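Automation in Small Returns Handling: Report of a Class Visit
Unit project, second semester, Korkville campus

Our class visited the open day of Flistero in December. The company develops handling programs for shops which receive shoes back from customers. Before the visit we read their project paper, called Linow, and prepared questions. I was responsible for the part about grasping. 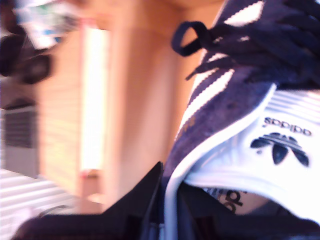
Soft goods are a difficult category for a gripper, as the presenter explained to us in the first talk. A box keeps its shape, but a shoe changes it when pressed. With the navy suede Adidas the tied laces and the white tongue stick out, so the program must decide which part is safe to hold. In the Linow paper, 126 shoe models were tested and 88 were held without a second try.

The second talk was about boxes and labels. The program has 2,206 recordings to learn from, and nearly 800 of them are with boxes. I asked if the colour of the cardboard has an influence.
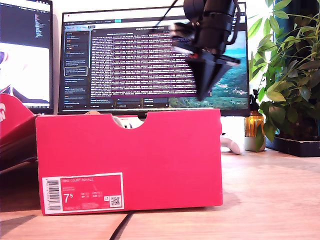

The answer was that colour matters less than the light in the room – afternoon sun is the bigger problem for them. My partner group will write on this in their own report. For our next task we will compare the Linow results with the Torres method from week six.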